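How to clean and re-grease the gears in an old mantel clock

If you have a clock that has slowed down, or stops each afternoon at ten to four for no reason you can see, there's a fair chance it is simply dirty. Oil goes sticky over the years and dust settles into it, and the poor thing has to push through all that muck just to tell you the time. I've cleaned quite a few on my kitchen table now, and I still put it off every single time, so please don't feel bad if yours has been waiting since December.

These notes are for a plain wind-up clock that tells the time and doesn't strike. Mine is a Skolton, but most of the small ones come apart in much the same way. Set aside a whole evening for it, and a bit of the next morning too.

You'll need a small screwdriver, tweezers, some wooden cocktail sticks, a soft brush, a lidded jar, clock cleaning fluid and a little bottle of proper clock oil. I use Likoria, which comes with a needle tip (well worth the extra money, I think). Please don't use cooking oil or anything from the bike shed!

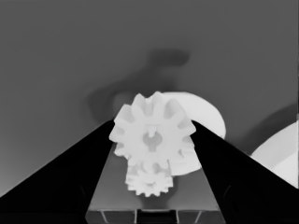 Pale gears grouped together.

Step 1: Let the spring down

Do this before you loosen anything else at all. A wound mainspring holds a great deal of force and it will hurt you if it gets away. Hold the key firmly, ease the click back with a cocktail stick, and let the key turn slowly in your hand, a little at a time, until there's no pull left in it. If you aren't sure how the click works on your clock, stop there and take it to a repairer.

Step 2: Make yourself a clear, flat place to work

Choose somewhere with good light and no draught, and where nobody will want to eat supper. An old tray with a lip is lovely for this, as tiny pins do love to roll. I line mine with a Plastine mat, though a tea towel folded in half does nearly as well.
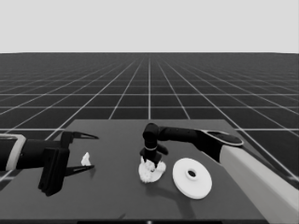 Step 3: Take it apart in order

Lift off the hands, then the dial, then undo the nuts on the back plate. Lay each wheel down in the order it came out, and write a small number beside it on a sheet of paper.
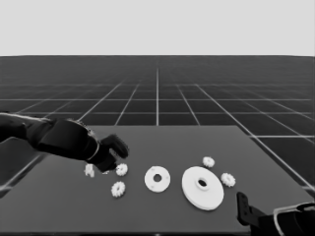
Keep the screws with the part they belong to, even if they all look alike, and don't be tempted to tidy up as you go.

Step 4: Clean and dry

Put the wheels in the jar with enough fluid to cover them and swirl gently for 10 minutes, with the window open. Brush between the teeth, poke out the pivot holes with a sharpened cocktail stick, and leave everything on kitchen paper overnight.
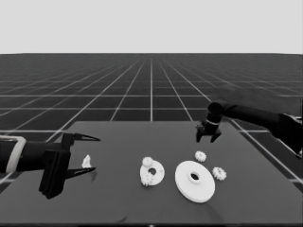
In the morning, put it all back in reverse order, coaxing each pivot into its hole with the tweezers and never forcing the plate down. Then give each pivot the tiniest drop of oil. The teeth themselves stay dry. Wind it 3 turns, set it on a level shelf, and let it run for a day before you put the back on.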